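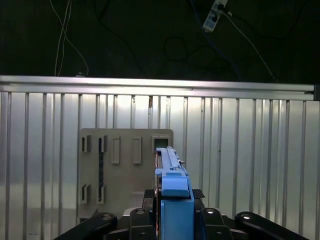
桌下走线与电源噪声排查记录

2018年8月3日

换了新的电平表之后，左声道底噪一直比右声道高。原先以为是耳放的问题，送回Vilela检过一次，对方测试无异常，原样寄回。于是只能从供电和走线开始逐段排除，记录如下，备自己以后查阅。

一、现象

耳放不接信号源，音量旋钮置于最大，耳机里有明显的低频嗡声，基频50Hz，伴随100Hz和150Hz分量。旋钮归零后嗡声减弱但不消失。接上USB解码器后，额外出现一种随鼠标移动变化的高频杂音。两种噪声成因不同，分开处理。

二、地环路

50Hz及其谐波首先怀疑地环路。当时的接法是：主机接墙上插座，解码器和耳放接另一路延长插座，两路插座在墙内并不共用同一段地线。主机通过USB屏蔽层与解码器共地，解码器又通过RCA外皮与耳放共地，耳放的三脚插头再回到墙里，环路就此闭合。环路面积越大，感应电压越高，而我的USB线绕了桌子半圈。

处理方法是把所有音频设备和主机集中到同一个插座上。改完之后50Hz分量下降明显，耳机里要把音量开到平时用不到的位置才能听到。

需要强调一点：网上有人建议剪掉或用胶带封住插头的接地脚，这种做法不要采用。金属外壳设备一旦绝缘失效，外壳带电，后果与一点底噪不成比例。要断环路，应该在信号侧断，用隔离变压器或者USB隔离器。

三、USB侧杂音

随鼠标变化的杂音来自主机，经5V供电线或地线进入解码器。先后试过三种办法：

1. 换机箱后部的USB口。略有改善，重复几次结果不稳定。
2. 换短线，带磁环。听感上无差别。磁环对这个频段的共模电流抑制有限，预料之中。
3. 串入Wotent的USB隔离器。杂音消失。

隔离器的代价是只支持全速模式，采样率上限96kHz。我手头的文件绝大多数是44.1kHz，可以接受。另外它自身有发热，长时间开机后外壳温热，装的时候留出散热空间。

四、走线

强电和弱电分开走，交叉处尽量垂直。这条规则写在每一本教材里，自己动手时却总有一段贴在一起。我的那一段是显示器电源线和RCA线，平行距离37厘米，用扎带捆在同一束。拆开、拉开间距之后，150Hz分量又低了一点，幅度不大，耳朵已经分不出来，只在频谱上看得到。

左右声道不一致的原因也在这里：两根RCA线分开走，左声道那根离电源线更近。换成双绞合并的成品线以后，两个声道的底噪基本持平。

多余的线长不要盘成紧密的圆圈，折成8字形再松松扎住。魔术贴比尼龙扎带合适，后者勒得过紧会使同轴线变形，拆的时候又容易剪伤外皮。

五、尚未解决的

冰箱压缩机启动时仍有一声“啪”。这是瞬态干扰，与上面的问题无关。Ye-seo Hong建议加一级带共模电感的滤波插座，她在Trumcombe的工作室用的就是这种，型号是Trekness的老款，现在不太好买。打算先把冰箱换到厨房另一路空开上，看看有没有变化，再决定是否花这笔钱。

测量用的是声卡环回加频谱软件，没有校准，只能看相对值，所以上文没有给出绝对电平。频谱的FFT长度设为65536，汉宁窗，平均7次。后续如果借到正经的音频分析仪，十月份再补一组数据。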